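**Ticket 769: gripper closes early on the sponge pickup**
Project: Renora (student robotics club, kitchen table task)
Opened: Jul 30, 2025
Status: open, waiting on a second pair of eyes

Hi everybody, and thank you so much for looking at this one! Our team is working on the sponge part of the Renora task, and the arm keeps closing its gripper a little before it should. Overhead view first, then the wrist camera. 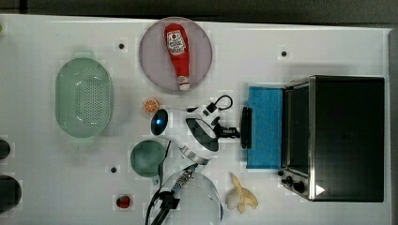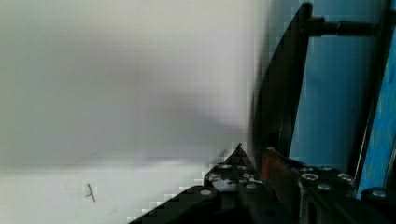
We ran the pickup 100 times with the Jondex controller on its normal settings and it closed early on 30 of them, which is a lot more than we had back in December. The log says "target reached" every time, good or bad, so it isn't much help (I read all 3,000 lines of it over two evenings, with snacks).

What we've tried so far:

- Restarted the Jondex controller and loaded the saved home position again. No change.
- Redid the wrist camera calibration with the Tsao script. It passed, but the early closes kept coming.
- Slowed the last part of the approach to half speed. Seemed better for a while, and then it went right back to its old ways.
- Swapped in the spare data cable. No change.

Next up, I'd like to go back to the older Wenen motion file and see if the timing is any different, but I don't want to overwrite the one the other team is using for their demo. Could somebody tell me where the backup copy lives? I looked in the shared folder and found two with almost the same name, and I'd hate to guess wrong.

I'll leave the arm settings just as they are until I hear back.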